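Trays, plates and cutlery: getting the table laid and cleared in fewer trips

Last updated Tuesday, April 11, 2023

Most of the time spent laying a table goes on walking. A tray cuts that down, but only if it is the right size and loaded in a sensible order. These tips are for everyday meals at home, with ordinary plates and cups.

Choosing a tray

Look for a raised rim all the way round. A flat board slides well enough on a worktop but a cup will travel on it as soon as you tilt. Plastic is light and can go in the sink with the washing up. Check the inside measurement before you buy, as shops tend to give the outside one. Put your largest dinner plate on it in the shop if they will let you. There should be room left for a cup in one corner without the plate riding up on the rim.

We keep two sizes. The small one is for one person's meal and the large one, a Floter, is for clearing.

Loading it

Plate first, then the cup. Set the plate to one side of the tray and put the cup in the corner diagonally opposite, standing flat on the tray and never on the plate. Fill cups no more than two thirds. If you have a hot drink and soup together, make 2 trips.

Cutlery is better left until last. Loose forks and spoons roll about under the plate and make it rock. Carry them in your other hand once the tray is down, or keep a set in a drawer near the table.

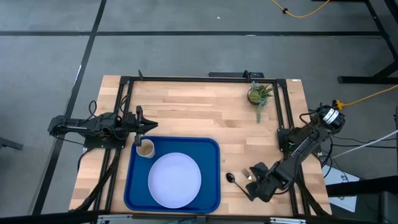
If the tray is staying on the table for the meal, lay the spoon and fork beside it on the wood. They are easier to pick up from there, and the plate can be turned or moved without knocking them. Leave a hand's width between the tray and the table edge where you can. On a small table that may not be possible, in which case push the tray back until it feels steady and keep the cup on the far side.

Looking after a wooden table

Butcher-block tops mark easily. Wipe up water straight away, and dry the underside of a tray before you set it down, especially if it has come off the draining board. A damp tray left overnight will leave a pale outline.

For light rings, rub along the grain with 240 grit paper, wipe off the dust and put on a thin coat of food-safe oil. I use Oritz, but any plain one will do. Leave it for 30 minutes and buff off what has not soaked in. Ours gets a full coat every August, when the windows can be left open.

Clearing up

Scrape plates before stacking. Put the biggest at the bottom, in the middle of the tray, with cutlery lying flat on the top plate and all the handles facing one way. Cups go round the outside. Wash the tray last, rim included, as grease collects in the corners. A soft brush gets in better than a cloth.

Store trays on their edge beside the fridge or in a tall cupboard. Stacked flat, the one you want is always at the bottom.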